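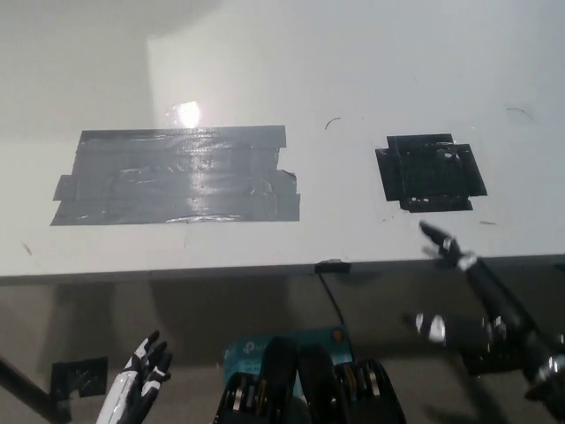
Strips of grey duct tape and a patch of black tape on a white tabletop.

Nine parcels of suspected ketamine were seized from a lock-up unit in Stamow on Friday, and two men were arrested at the site, police in the Drondon district confirmed.

Officers from the district narcotics cell entered the unit on the Melis Road trading estate shortly after 6 am under a search warrant. The parcels were found inside the casing of a disused chest freezer. Field tests on samples from six of them gave a positive indication for ketamine. The remainder have been sent untested to the regional forensic laboratory, which will also determine purity and total net weight.

Police have not put a value on the seizure. Inspector Shaimaa Salem, who is leading the inquiry, said no estimate would be issued until the laboratory had reported.

"Gross weight includes the wrapping and tells us very little," she said. "The charge depends on the net figure."

The two men, both residents of Stallell, were held on suspicion of possession with intent to supply. One was later released on bail with conditions, including the surrender of his passport. The other remains in custody and is due before the Drondon magistrates next week.

A van registered to a courier business was also taken from the estate for examination. Investigators are checking its delivery records against entries in a notebook recovered from the unit — the entries run from March and use initials in place of names.

The lock-up had been rented under a six-month agreement paid in cash. The letting agent has given a statement and is being treated as a witness. Further searches were carried out at two addresses in Stallell, where police seized mobile phones and a set of digital scales.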